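Sukudance (software)

Sukudance is a software stack for the control, perception and planning of two-armed robots with humanoid hands. It was written at the Gredville laboratory and is used mainly for tabletop work with light or easily deformed objects such as film, cloth, thin packets and inflated items. The stack has four main parts: a motion server, a perception module named Wan, a task planner named Skakell, and a set of logging and replay tools. The version covered in this article is the one tagged on 20 Dec 2024.

Background

Most arm control packages assume that a grasped object keeps its shape. Under that assumption the object can be stored as a single pose, and the planner only has to move the pose. Early trials at Gredville used this method and did poorly on bags and balloons. A bag changes outline when a finger touches it, and a balloon moves away from light contact. The developers replaced the single pose with a contact record, which stores where each finger is expected to touch and how far the surface may give before the grasp is marked as failed.

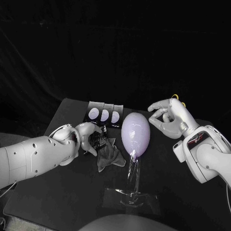 The contact record is kept separately for each hand. When both hands work on the same item, the two records are joined under a shared label, and neither hand may open without a release flag from the planner. Items that are tied or taped to the work surface carry an anchor field. The planner treats an anchored item as movable only within a set distance of its anchor point and rejects any path that would pull the link tight.

Motion server

The motion server sends joint targets to both arms at 1000 Hz. Targets from the planner arrive far more slowly and are filled in by a spline. If the planner stalls, the server holds the last safe pose - it does not return the arms to a home position, as this could drag a held object across the table.

Collision checks use a simplified shell for each forearm, wrist and finger. The shells of the two hands are allowed to overlap slightly during shared grasps. Without this allowance, fingers on opposite sides of a thin object would often be reported as being in collision, and the move would be refused.

Perception

Wan takes color images from the head camera and returns a list of regions, each with a class, an outline and a confidence score. It does not try to build a full 3D model of soft objects. Clear film is handled by a separate pass that looks for thin highlights, and its output is marked as low trust by default. Dark objects on a dark surface are a second known problem, and Wan falls back on printed marks and edges where it can find them.

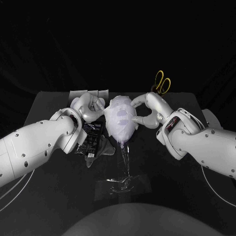 Both hands on a crumpled lavender plastic bag, with a strip of clear plastic running along the tabletop.

When a hand hides part of an object, Wan keeps the hidden section of the outline for eight frames and then drops it. The limit can be changed in the settings file. Longer values give steadier outlines, but they also leave false edges behind after an item has moved.

Planning

Skakell is a symbolic planner with a geometric check at each step. A task is written as a short text file that lists items, start conditions and goals. The planner assigns each step to the left hand, the right hand or both, and it may run two single-hand steps at once if their work zones do not meet.

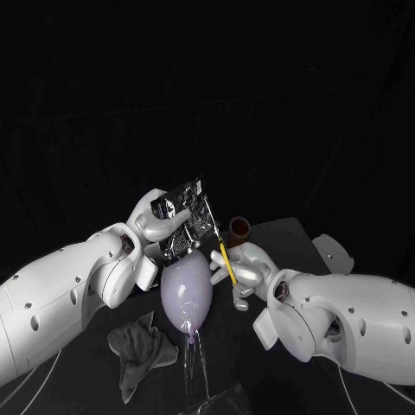

Work zones are computed from the arm shells plus whatever each hand is holding. A held object can extend a zone well past the fingertips, and it does so differently for stiff and soft items. With a shiny black pouch in the left hand and a thin yellow stick in the right, the first zone has to cover the lower edge of the pouch where it hangs down toward the balloon, while the second follows the line of the stick to both ends. Skakell adds a wider margin to the soft item. Where zones meet over a third object, the two steps are run in sequence.

Replanning is triggered by a failed grasp, a lost region or an operator stop. A replanned task keeps its original step numbers so that logs from separate attempts can be lined up.

Tooling

Every run is stored as one log file containing joint states, images, contact records and planner decisions on a common clock. The replay tool can step through a log one frame at a time or feed it back into Wan to test a new model. The regression set held 1303 logs at the time of the tagged version. An earlier format, in use until March, stored images separately and is supported for reading only.

Known limitations

Contact records are set by hand for each item class, and a new class takes about 4 hours to prepare. Wan does not estimate the air pressure of inflated objects. Skakell has no model of knots, so a tied neck is treated as part of the surface around it. Handing an object from one hand to the other is supported for stiff items only.

See also

Bimanual manipulation
Deformable object tracking
Task and motion planning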